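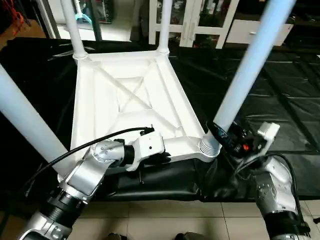 Pivell have been putting together plastic furniture in Tollstead for long enough that most people in the town know somebody who has worked there. The main site is on the ring road, but the visit was to the smaller unit on the Jacobs estate, where the robot work is done. Our group met at the gate at half past nine, signed in, and were given a cup of tea and a short safety talk before we went through. The rules were simple enough. Stay behind the yellow line, keep bags on your back or leave them in the office, and ask before talking to anyone who is in the middle of a job.

The firm sells two sorts of goods from this unit. One is stools, mostly for schools and village halls. The other is the Pruvell range of shelving, a square shelf with a pole at each corner, then another shelf, and so on up to whatever height the buyer has ordered. Many customers are happy to get the parts in a box. Others pay extra to have them built, and that is where the labour goes. Last September the unit sent out 290 built items in the month, and the order book has been growing since then.

Until last year all of it was done by hand. Thirteen people work at the unit now, the same number as before the robots came. That was the first question from our group and it was answered without any fuss. Two people have retired and two younger ones have been taken on. What each person does during a shift has changed a good deal, and the rest of the morning was mostly about that.

The old way was piece by piece at a bench. You took a shelf, turned it over, fitted the poles, stood it up, fitted the next shelf and gave it a shake. The weight is nothing much. The trouble is in the wrists. Screwing a pole home, or pushing a leg into a tight socket, is a small hard twist, and an experienced person might do it all day long. Pivell's own sick notes showed sore wrists and thumbs as the most common complaint at the unit, and they said this was what started them looking at machines in the first place.
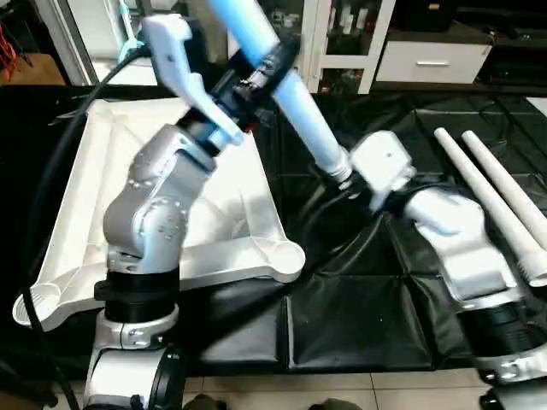
We were told to expect something slow, and it was slow. A built unit that takes a practised person eight minutes takes a good deal longer with the arms. Visitors who have been round a car plant may be disappointed. There is no cage full of sparks and no conveyor. Each robot has a table to itself, and it works on one item at a time, much as a person would. The firm's view is that speed matters less than having the twisting taken off people's hands, and that a slow machine which can be left on a simple job while somebody does a harder one is still worth having.

How far it can be left is another matter. During the part of the morning I watched, each robot had a member of staff within a few steps of it. Their job is called "minding" and it has its own line on the rota. The minder lays out the parts, starts the job, watches, and takes over if a part slips or goes in crooked. There is a sheet on a clipboard where every takeover is written down with the time and a few words. I was allowed to read one of them. Most entries were short: "thread crossed", "dropped, picked up by hand", "leg not home". One just said "sulking".

The sheets are typed up at the end of the week and gone through at a meeting. The parts that give trouble get looked at, and sometimes the answer is a change to the part or the table and nothing to do with the robot. Soft coverings came in that way. Poles used to roll on the bare tops and end up on the floor, which is tiled and hard on plastic ends.

We stopped for ten minutes at the packing end, which is still all done by people. The cartons vary too much, and there is a knack to getting the corner pieces in. The packers told us they had been asked whether they wanted a robot and had said not yet. They did want a better tape gun and have been given one.

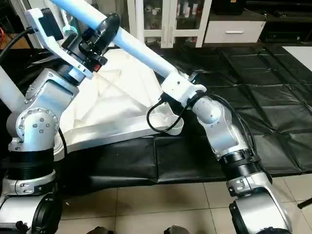 Training was the part of the visit I had most wanted to hear about. New starters spend their first fortnight building by hand, with no robot anywhere near them, so that they learn what a properly seated joint feels like. Only then do they go on to minding. It makes sense when you stand at a table. A long pole, pale blue along one part and white at the end, is something a person would swing round without thinking, but here both arms have hold of it, and a minder needs to judge whether it is heading for its place straight or a little off. You can't judge that if you have never done it yourself. The older hands do the teaching, and they get an extra hour's pay for each half day of it.

There is some ill feeling about grades, and to Pivell's credit they didn't hide it. Minding is paid at the same rate as bench work. Several of the staff think it should be more, as you are answerable for the machine and have to do the writing up. Others think it should be less, as you are on your feet watching for long stretches. It has been talked over at two meetings and is down for another in the new year. For now the rota swaps everyone round so that no one minds for more than half a shift. People said the swap was needed in any case. Watching is tiring in its own way, and attention goes after a couple of hours.

Breaks have changed too. On the benches everyone used to stop together. Now they are staggered, and a few people miss the full table in the canteen. One man told me he had gone a whole week without seeing his brother-in-law, who works the same hours.

I asked about noise. It was low enough that we could talk in ordinary voices. The radio is back on, after being banned for years at the old bench line because of the air tools.

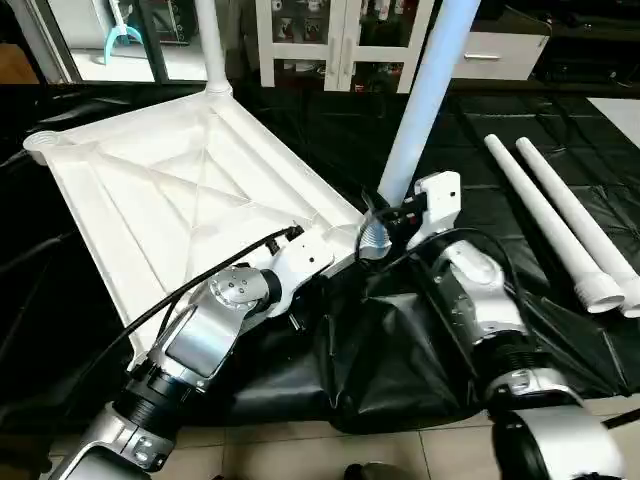

Omolara Bassey told us she had been dead against it at the start, and had said so in front of the whole unit. She thought the robots would get the pleasant jobs and the people would get the sweeping up. What she has found is more mixed. Her hands no longer hurt when she gets home, and she wouldn't go back to a full week at the bench. On the other hand she used to finish a shift and see a row of things she had made, and now she finishes with a filled-in sheet. She has asked to keep one morning a week of hand building and the firm has agreed to it. Someone in our group asked if she trusted the machine. She said she trusted it about as far as the clipboard, and that the clipboard was getting shorter.

After that we had a sit-down session upstairs with sandwiches. There were questions on cost, which were not answered, and on insurance, which were answered at length. The firm does not plan to put robots into the ring road site until the unit has had another full year. They would like to try chairs next, which have more awkward angles than the stools, and they are looking for a local college to share some of the training.

A few practical points for anyone thinking of going. The next visit has room for 29 people and ours was full, so book early through the office. The number of parking spaces at the Jacobs estate is small and the bus stops at the bottom of the hill. Wear flat shoes. The upstairs room has no lift at present, though the ground floor is level throughout and the sandwiches can be brought down if you ask when booking. Children under twelve are not allowed on the floor.

Notes from the question session are held with the secretary and can be sent by post or email.

Posted Dec 12, 2024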